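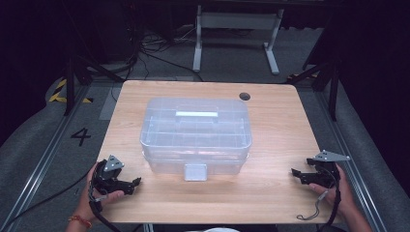
Operating Rules for Hand-Held Gripper Stations
Student Project Report, Automation Laboratory, Broston
30 Apr 2026

1. Purpose

The Nondura project at Rallevville records two-handed handling tasks with paired hand-held grippers. Until last July each group worked to its own habits, and recordings from different groups could not be compared. This report proposes one set of rules for station setup, handling and pad inspection. A draft was tried over 389 recordings.

2. Station setup

2.1 The tabletop holds the task object and nothing else.
2.2 Cables leave each gripper toward the operator and do not cross the work area.
2.3 Both grippers are fully opened and closed before the first recording.
2.4 The station number is entered in the log before work begins.

3. Handling

3.1 Thin-walled plastic parts are held at a rim or folded edge where one is available. Flat unsupported walls flex under load and the grip point shifts.

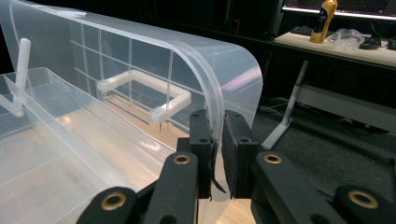
3.2 Closing force is increased slowly until the part stops sliding. Further force marks the part and shortens pad life.
3.3 A dropped part ends the recording. The file is kept and labeled as a drop.

4. Pad inspection

The Ashworth shop sheet calls for inspection every 1,000 closures. Our groups found this interval too long for foam-lined fingers and reduced it to 100. Both pads of a gripper are checked for lifted edges, tears and hardened adhesive. Pads are replaced in pairs so that thickness stays equal on the two sides.

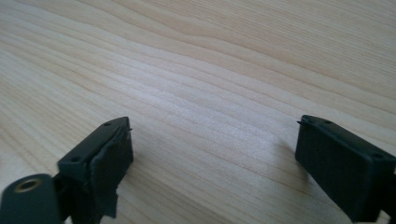

Can a session continue if only one pad is torn?
Work stops at the end of the current recording, both pads are replaced, and the change is entered in the log.

5. Open points

Rule 3.2 depends on operator judgment and needs a measured limit. Of the 7 groups, two asked for a separate rule on transparent parts. No wording has been agreed.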